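4. Working Rules for Contact Tasks on Household Tableware

4.1 Scope

The rules in this section apply to single-arm manipulation of rigid tableware on a horizontal surface, with a parallel gripper and no person inside the reach of the arm. They were drafted for the Munerska test protocol and then revised after the trials reported in Section 5. They do not cover knives, filled vessels, or handover to a person. Those cases are treated in the companion protocol, Skarnik, and we refer to it only where the two sets of rules share a definition.

A rule is written as a requirement ("shall") when a breach makes the trial invalid, and as a recommendation ("should") when a breach is logged but the trial is kept. We found it necessary to separate the two early. In the first draft all rules carried the same weight, and operators at the two sites, Munerska and Molura, settled on different private readings of which ones mattered. The data from that period could be compared within a site but not between sites, and we have left it out of the analysis.

4.2 Definitions

Contact is any touch between a fingertip and an object that is registered by the motor current or confirmed by the operator from the recorded view. Engagement is contact at the intended part of the object, held long enough for a grasp to be attempted. Grasp is closure on the object with both fingers loaded. Transport begins when the object, or any part of it, leaves its support.

The distinction between contact and engagement does most of the work in what follows. A fingertip can touch the rim of a plate in a way that is harmless and of no use, and it can also touch it in a way that begins to push the plate across the surface. Earlier protocols, including our own, recorded both as "touch" and so lost the information needed to explain later failures.

A compound object is a stack or nest of items in which moving one item will move another. A piece of fruit on a plate is a compound object. So is a plate on a tray. The term refers to the physical coupling only, and says nothing about whether the task calls for the items to be moved together.

4.3 Surface and layout

The work surface shall be rigid, level, and free of liquid at the start of each trial. Items that take no part in the task may remain on the surface. This is a deliberate departure from the usual practice of clearing everything but the target. Results from cleared surfaces have been hard to carry over to kitchens, where a rack, a board, and several cups are commonly within reach of the arm, and a rule set that only holds on a bare surface would be of little use to the people expected to follow it.

Where extra items are present, three conditions apply. First, the layout shall be recorded from the head view before the arm is enabled. Second, no extra item shall lie on the straight line between the gripper's start pose and the target. Third, any item that is leaning, stacked, or otherwise at rest in a position it would not return to if disturbed shall be marked as unstable in the trial log. A mug on its side against a rack meets this condition, and an upright bowl does not.

Items partly hidden from the head view by the arm should be noted by hand. The occlusion changes through the trial, and a planner that relies on the first image alone will carry forward an object pose it can no longer check. At Molura, a second fixed view was used for this purpose. At Munerska it was not, and the operator's note was the only record.

4.4 Approach and engagement at the rim

Rim approaches account for most of the disagreement over how these rules should be read. A shallow plate offers no handle and very little height, so the finger has to enter at or near the edge, close to whatever the plate is standing on. Figure 1 gives a typical layout: the black gripper has come in from the right and its pointed fingertip is at the right rim of a white plate, which rests on a cream tray and carries one orange. The case is compound at two levels, with fruit on plate and plate on tray. 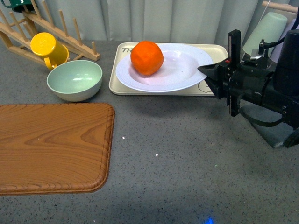 Figure 1. Rim contact on a compound object, with other tableware left on the counter.

Ifeanyi Amadi objected to the rim rule at the May review. Under the wording then in force, a fingertip that slid over the edge of a plate counted as engaged, and he argued that this rewarded the operator for reaching the rim whether or not the plate could be lifted from there. "You will get very good rim scores and dropped fruit," his written comment reads. He asked that engagement be tied to a load check before any upward motion, and that the check be made with the carried item in place.

We adopted the first part of the comment in full. The present rule reads: after contact at the rim, the arm shall hold position until the closing force is steady, and shall not begin transport if the plate has shifted on its support by more than 9 mm from its starting position. The value was set from the layout tolerance of the test surface and has no deeper basis. Sites with a finer tolerance should use a smaller limit and state it.

The second part was adopted with a change. A load check with the carried item in place is required whenever the item is able to roll. For items that cannot roll, such as a folded cloth or a flat lid, the check may be made on the plate alone. Round fruit needs special mention. It is rarely a true sphere, it can sit still on a slope and then go at once, and its rest position in the well or on the rim of the plate affects which way it will travel. An item resting off center shall be logged by quadrant, as seen from the head view, before approach.

4.5 Speed and force during contact

Approach speed shall be reduced before the fingertip reaches the object, and the reduced speed shall be held until engagement is confirmed or the attempt is given up. We do not set one speed for all arms. The protocol instead asks each site to find the highest speed at which an unladen plate, struck at the rim, stays within the shift limit given in 4.4, and to use no more than 62 percent of that speed in trials. The margin is there to cover differences in surface friction between one session and the next.

Force limits follow the same pattern. The closing force shall be set on the lightest item in the task set and shall then be confirmed on the heaviest. Where no single setting serves both, the items shall be split into two groups and reported apart. Changing the force by hand during a trial is not allowed, and a trial in which this happens is invalid even when the task is completed.

Cable routing is often left out of rules of this kind. It should not be. A cable that loops below the wrist has its own swept volume, larger than that of the wrist itself in some poses, and it can reach a cup or rack that the planned motion of the gripper clears with room to spare. The collision model shall therefore include the cable at its lowest hang. In the Molura sessions this was done by adding a fixed capsule under the wrist - a coarse measure, but one that never needed tuning.

4.6 Stopping rules

The operator shall stop the arm when any of the following occurs: the carried item begins to move relative to the plate; the support (tray, mat, or board) moves with the plate when the task calls for it to stay; an item marked unstable under 4.3 is touched; or the operator loses sight of the fingertip and cannot regain it from another view.

The last of these drew complaints. Operators reported that the hardware hides the fingertip in a large share of normal approaches, and that a strict reading would end the trial each time. The revised text allows the arm to hold position, with no time limit, while the view is recovered. Motion without sight of the fingertip remains a breach. Holding still does not.

After a stop, the arm shall be retracted along the path by which it came. Operators tend to open the gripper and lift straight up, and on a rim engagement this can tip the plate. Retraction along the approach path was slower and was disliked for that reason, but it left the layout in a state that could be logged.

4.7 Records

Each trial record shall hold the head view from enable to disable, the gripper state, the motor currents, and the operator's log. Breaches are entered by rule number. Free text is allowed but is not used in scoring.

Two raters, working apart, marked each of 74 retained trials for contact, engagement, and grasp. Disagreements were settled by a third rater, who saw the recorded view and the definitions in 4.2 but not the first two sets of marks. Most of the disagreements concerned the boundary between contact and engagement, and fewer arose over grasp. We take this as a sign that the engagement definition still leans too heavily on the phrase "intended part of the object," which the operator knows and the rater has to infer.

A later version of the protocol, now in trial use at Shehu, asks the operator to name the intended part aloud before the arm is enabled, so that it is on the recording. Results under that version are not included in this paper.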